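Week 4: Containers, or why tidy-looking storage fails
Household Organisation, Dalcombe evening program
Notes by Firdevs Kozan

Reading for Monday: the Lis chapter on open storage, pages 400 to 418. Skip the case study at the end. It was written by people who sell shelving.

Last week several of you asked for a list of containers to buy. I'm not giving you one. Most storage advice starts with the container, and I have yet to see much evidence that this helps anyone find their scissors. Start with the things. Put them on a table, decide what stays, then see what you already own that would hold it.

Terms used this week

Open storage: you can see in without lifting a lid. Baskets, trays, racks.
Closed storage: lids, doors, drawers.
Footprint: the patch of shelf or table a container uses up, full or not.
Dead corner: space inside a container that your things don't fit into.

Trays and baskets

These are treated as interchangeable in the catalogues and they do different jobs. A shallow tray keeps small things from wandering and lets you see all of them at once. It has very little depth, so the moment you stack anything in it you've lost the benefit. A wire-mesh basket takes bulkier items and lets air through. Narrow things like pens and skewers may poke through the sides, depending on the size of the openings.

The Satier guide claims that colour coding trays cuts searching time in half. I looked for the source and found a footnote pointing to another Satier guide. Colour may well help you remember which tray is which. A lime-green one is hard to miss on a white table.
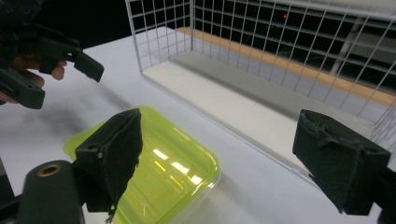 Should you label an open tray?
Usually there's no need. If you can see what's in it, the label repeats what your eyes have told you, and it goes out of date first. Save labels for closed storage and high shelves.

Rounded corners

Easier to wipe, worse for square boxes. The Jaltosix brochure calls them "space-saving", which I can't make sense of. Try fitting a deck of cards hard into one and you'll find your dead corner.

Exercise before next class

Pick one drawer. Empty it and sort up to 16 items into containers you have at home. Buy nothing. Live with it for a week and write down what migrated. Half a page is plenty, and I'd sooner read about a failure than a makeover.

Room change: we're in 322 from now on. Bring your own tray if you have one.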